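Minutes of the project meeting, home tidying study, November, 10:00

Present: Yasmine Ouazzani (chair), Raimo Laaksonen, Lahcen Ashour, Jagadeesh Kaimal (minutes)
Excused: Asmaa Tawfik

1. Minutes of the last meeting

Accepted with one correction. The cable order was placed with Uysal and not with Bultent.

2. Collection method

Lahcen reported on the sofa area sessions in Clutdale. The target is 400 accepted episodes, and 130 are accepted at this date. Every episode has one spoken instruction, and it is written down before the operator starts.

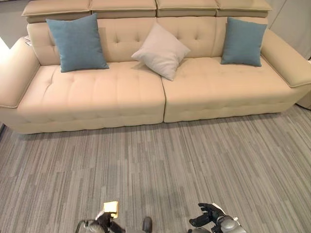 Raimo asked if the instruction may be changed when the operator makes a mistake. It was agreed that it may not. The episode keeps its first instruction and receives the label "failed". Failed episodes are stored but they do not count for the target.

3. Objects on the floor

Yasmine wishes to have more starting positions for small flat objects. At present too many of them are near the front of the seat, and the model learns the place more than the object.
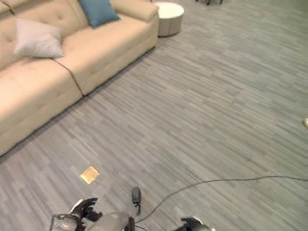 Lahcen will prepare a list of 10 starting positions and draw from it by lot. Jagadeesh reminded that the list must be the same for both operators, otherwise we can not compare their results.

4. Wrist views

Raimo trained the policy with the wrist views and without them. With them it closes the fingers later and drops fewer objects. He considers the result as preliminary. Two questions stay open:

- Whether blurred wrist frames should be removed before training. Raimo is against it.

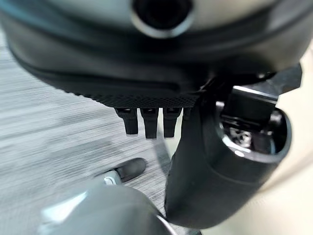 - Whether both wrists are needed when only one hand is holding. Asmaa will be asked for her opinion.

5. Reaching over the seat

The Clovent planner still refuses some poses close to the sofa, and Raimo will reduce the safety margin in steps of 2 cm. For the head camera the difficulty is a different one. With both arms over the seat, their shadows fall on the cushions, and the segmentation can take such a dark shape for an object. Lahcen will mark these frames by hand for a first test. 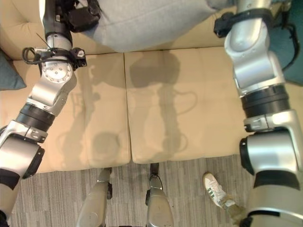
Yasmine asked for a written rule about people near the robot during recording. Until now each operator decided alone. A sneaker and a part of a pant leg beside the couch are enough for the person detector to react, so such episodes will get their own label and stay in the set. Jagadeesh writes the rule and sends it before the next meeting.

6. Other matters

None. The meeting was closed at 11:20.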